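4.3 Loss of pad contact during cup collection

The fault first appeared in the May sessions at Riihimäki. Of 402 recorded grasps, 35 ended with the cup dropped between lift and placement. The log showed both fingers at the commanded width each time, so no error was raised and the recording continued as if the cup were still held.

The task was kept the same throughout: cups lying on their sides on a table, paper and ribbed types mixed, picked up one at a time with the hand-held gripper.
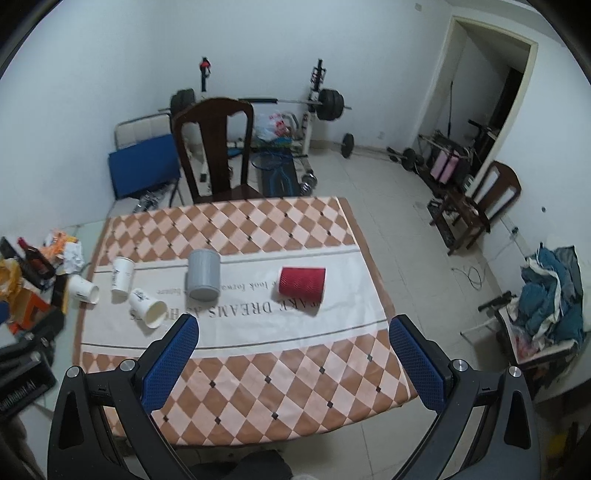 Kalevi Harju objected at the interim review that width alone says nothing about force, and that a soft cup wall can give way while the encoder reads a perfect grasp. He asked for the drops to be sorted by finger before any software was changed.

Sorting them pointed to the left finger. The linkage had play at the outer pivot, and the pad turned under load. The screw was tightened and thread lock applied. In a repeat run of 200 grasps there were 7 drops, all with the cup held near the rim. These remain unexplained. A slip check has been specified (Appendix C) but not yet fitted.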